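rewatching all of the Rurell movies before the new one drops. thread. no real spoilers til post 4, after that youre on your own

1/ Order. Release order, always. The prequel was made fourth and it plays fourth. Starting with it kills the reveal in the first movie, which is the best scene they ever shot

2/ Runtimes. First one is 130 minutes and feels like 90. The third is longer and feels like a school week. Snacks for the third

3/ Where to see it. Lenurville has the old Peeters theater doing a marathon ticket, all day, one seat. Danatano only has the new one, and only late shows. I'm doing the marathon. pray for my back
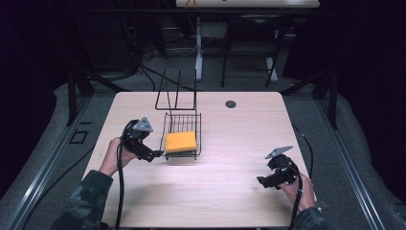 4/ SPOILERS FROM HERE

The bridge. Still mad. They spend a whole movie telling us the captain can't swim and then — nothing. She falls in, cut to black, next movie she's fine, no one asks

5/ The villain was better when he didnt talk. Second movie he gets maybe one line and I slept with the hall light on. By the third he's explaining his childhood

6/ The score though. Same theme every time, a little slower each movie. By the last one it's basically a funeral. Love it
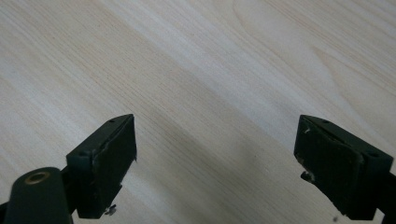

PREDICTIONS

7/ The brother is alive. That coat in the trailer is his coat, same torn pocket. Will not be taking questions

8/ Captain dies for real this time. In water. They owe us that

9/ Post-credits scene sets up the ship crew getting thier own movie. I will complain and I will buy a ticket

ok phone at 4 percent, going to bed. reviews after the marathon — mute me now if you havent got seats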